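Do wartime leaflets count as propaganda if every word is true?

Last updated in June

gomanell_reader
I've been going through a box of reprinted air-dropped leaflets from the Second World War for a talk at our library. Many of them are plain news sheets. They give front lines, prisoner numbers, the name of a town that fell. Where I could check them against later histories, they hold up. A friend who is helping me says they still belong under "propaganda." I had been planning to put them under "information" and keep the word propaganda for the atrocity posters and the faked letters. How do people here sort this?

J. Ammann
Your friend is right. Propaganda describes the purpose. A sheet dropped on enemy soldiers to make them give up is propaganda whether it tells the truth or not. The people who wrote them used the word about their own work, at least in their internal papers, and they argued a lot about how much truth to put in. Most came down on the side of a great deal of it, for practical reasons. A soldier who catches one lie throws away the next ten sheets.

batamia22
I don't agree with that. If purpose is the whole test, then every government press release is propaganda and so is every charity appeal. A word that covers all of that doesn't help anybody sort a box. For most readers propaganda means being misled. If the sheet says the town fell and the town fell, who was misled?

J. Ammann
Selection misleads. The sheet tells you about the town that fell and leaves out the three attacks that failed the same week. Every line can be checked and the reader still comes away with a wrong picture.

batamia22
Then you've moved to my test. You're now saying it is propaganda because it misleads.

J. Ammann
I'm saying it often misleads. It would still be propaganda if it didn't.

Annelies B.
I catalog this kind of thing for a living, so a practical note. The usual labels are white, gray and black. White means the source is stated openly. Gray means no source is given. Black means it pretends to come from somebody else, such as the enemy's own army or a resistance group. The labels are about the source and say nothing on whether the content is true. You can have a black leaflet full of accurate facts, and those were some of the most effective. For a library talk I'd sort by source first and then talk about truth inside each group.

gomanell_reader
That helps. I have 285 items in the box and over 110 of them carry a stated source, so white would be the biggest group. What do I do with the surrender passes? They make a promise, so they aren't true or false when they're printed.

Annelies B.
White, if the issuing command is named. I'd give them their own section anyway. People always ask about them.

Nawal Benkirane
Coming at this from the home front side. My grandmother kept ration-time newspapers and I read them all one winter. Outright lies are rare. What you get is timing. Bad news comes out late, on an inside page, next to something cheerful. She knew it, too. She wrote small notes in the margins, things like "they knew this a month ago." So I'd be careful with the idea that ordinary people had no clue at the time. Some did and read the paper anyway.

batamia22
Good point about timing. I'd call that censorship and not propaganda, though. Different office, different people doing it.

Nawal Benkirane
Different office in some countries. In others it was the same floor of the same building.

hiutung_y
Agree with Nawal. Also worth asking whether the leaflets worked. Prisoners were asked about them and plenty said they had read them, but a prisoner has good reasons to tell his captors that. I would not lean on those surveys in a talk. If you use them, say who was asking the questions.
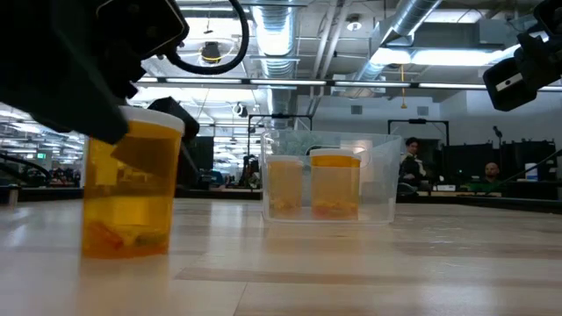
Category: Propaganda and Censorship – replies, page 2

Macario Carrillo
I taught this for 22 years to high school seniors and gave up on a definition. I handed out 3 sheets, one true, one half true, one false, all from the same month and the same side, and asked them to find the false one. Most picked the true one, as it had the worst layout and the strangest numbers. Then we talked about why. You could do the same at a library if you have a projector or some copies.

J. Ammann
I like that. It makes the point better than the label does.

batamia22
It makes my point, which is that people care whether it's false.

J. Ammann
They do care. They also fall for the true ones. I think we'll leave it there.

hiutung_y
Gomanell, check the reprints before you copy them for a handout. Some of the postwar sets were retyped, and the translations on the back were cleaned up. The originals are rougher. If the paper is bright and the margins are all even, it's probably a later printing.

gomanell_reader
Mine are on even paper with neat margins – so retyped, I suppose. I'll say so in the talk. Going with Annelies's three groups, a separate table for the passes, and Macario's exercise at the end. I'll use the word propaganda for all of it and read out both arguments from this thread, without user names unless anybody wants theirs in.

Nawal Benkirane
You can use mine. If you want a scan of one of the margin notes, send me a message. The pencil is faint but it can be read.

Annelies B.
Mine is fine too. Please note the sizes when you list them. Everyone forgets the sizes.

Contact the moderators | Copyright Justby Forums and the individual posters | Back to top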